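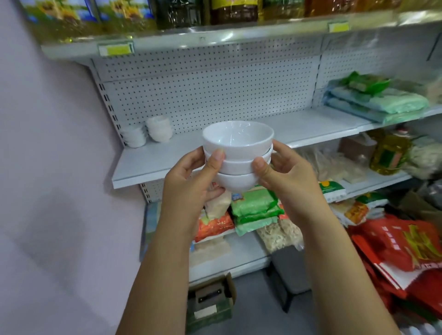
Department of Physical Education and Youth Recreation, Skandent College

Chapter 9
Running Games for Mixed Ages

Most of the sessions you planned in Part 2 had one thing in their favor: the children were all close in age. After-school programs and school-break camps are rarely that kind. You may have a six-year-old who has never caught a tennis ball standing beside a twelve-year-old who plays on two teams, and both of them want a turn right now. It sounds like trouble, and for the first few minutes it can be! But mixed-age groups are also some of the most enjoyable you will ever lead. Older children show the younger ones how a game goes without being asked, younger ones try things they would never try with their own class, and the whole gym gets a good deal louder.

In this chapter you will learn to
choose games that work across a wide spread of ages
change the space, the equipment or the scoring while a game is going on
form teams quickly and fairly
spot the child who is in the game but not getting to play

Words to know: adaptation, handicap scoring, home zone, overlap game, restart

A first look: tag at Lorketen

The summer camp at Lorketen runs in one gym and on one field, and on a full morning it has 80 children signed in. Leaders there used to split everyone strictly by grade. The little ones finished their games early and sat against the wall, while the oldest group argued about rules until snack time. One July the staff tried opening every morning with a game called Obi, a tag game with four home zones, and they let all the ages play it together.

Obi is easy to explain. Each corner of the field is a home zone. Taggers stay in the middle. Runners move from corner to corner whenever they like, and anyone who is tagged does five jumps on the spot and goes straight back in. Nobody is ever out. The younger children were given bigger home zones, marked with a second row of cones, and the oldest runners had to hop the last few steps. That was the entire adaptation, and it took less than a minute to set up.

Look at what changed and what stayed put. The goal of the game was the same for every player. The space was different for some, and so was the way of moving. You will use this pattern again and again — keep the goal, change the conditions — and it works just as well with soccer, dodgeball or a relay as it does with tag.

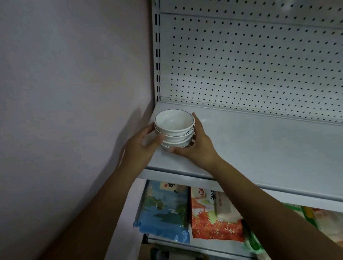
Figure 9.1 Setting a stack of three bowls on a shelf.

Why "out" is a problem

Think back to the elimination games you played as a child. Who went out first? Usually it was the slowest or the youngest player, in other words the one who needed the practice most. In a mixed-age group this happens every single round unless you plan around it. A restart (the five jumps in Obi, a lap of the cones, a high five with a leader) keeps the child moving and costs the game almost nothing. Section 9.3 has a long list of restarts, and we hope you will add your own. Children are very good at inventing them, by the way. Ask!

Picking teams

Please don't let captains choose. There are plenty of quicker ways, and three of them are described in Section 9.2: the birthday line, matching pairs, and the Dotenano shuffle, which mixes a large group into even teams while everyone is still jogging. The shuffle takes a little practice for the leader, so try it with your classmates before you try it with forty excited eight-year-olds.

Before you read on

1. Write down a game you know well. What is its goal? Which of its rules could change without touching that goal?
2. Watch a playground or a park game for ten minutes. Note each time a child is standing still, and what brings that child back into play.
3. With a partner, teach Obi to a small group using only words, no demonstration. Then teach it again and walk it through as you talk. Compare how many questions you were asked, and keep your notes for the session plan at the end of Section 9.4.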